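Search this site
Enter keywords
Go

Dirnia shelter asks for towels and sheets before winter intake

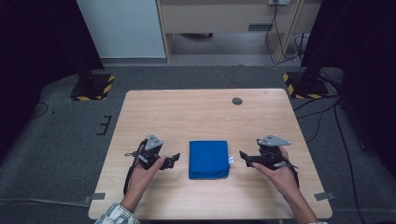 DIRNIA — The town's overnight shelter needs 700 more bath towels and single bedsheets before it opens its second floor in November, its manager said this week.

The shelter on Raneck Street now sleeps 38 people a night. The second floor will add 24 beds, and each bed needs several changes of linen because the laundry contractor collects only twice a week.

"We can manage on blankets, but towels wear out fast," said Xinyi Yu, who has run the shelter for four years. "Last winter we were drying people off with whatever was clean."

Donors gave 1,105 items in the spring drive, most of them children's clothes, which were passed on to the family center in Gbeho. Yu said clothing is not needed this time. Pillows cannot be accepted either, under county health rules.

Towels and sheets may be used but should be washed and free of holes. Color does not matter. Fitted sheets are harder to store, and staff would prefer flat ones — though they will not turn fitted ones away.

Drop-off is at the side entrance on Mill Lane from 9 a.m. to 2 p.m. People who cannot get there can leave bags at the Jestus hardware store, where owner Teemu Peltonen has set aside space behind the paint counter.

The town council approved $3,000 for mattresses in September but did not include money for linen. Council member Wenjie Zhong said she would ask for a further amount when the budget comes up again in January.

Work on the second floor is nearly finished. The showers still need a final inspection, and a replacement fire door is on order.

Contact the newsroom | Copyright Dirnia Courier. All rights reserved. | Back to top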